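**Ticket 313 – Skurnus canister, lid won't seat**
Opened 3 Dec 2022

Hi again! Still fighting with this black canister (ordered through Abella back in June). The lid goes on, turns a little, then pops right back up – I've tried it 2 ways now and I'm out of ideas.
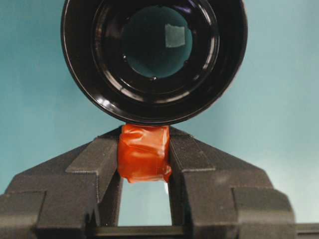
*Looking in through the open end, stepped rings around the center hole*

See the three small dark dots around the hole? They look like screw heads to me. Should I be tightening those, or leave them alone? Also, is the little pale square farther in supposed to stay there? I haven't touched it yet.

Status: waiting on Tunura parts desk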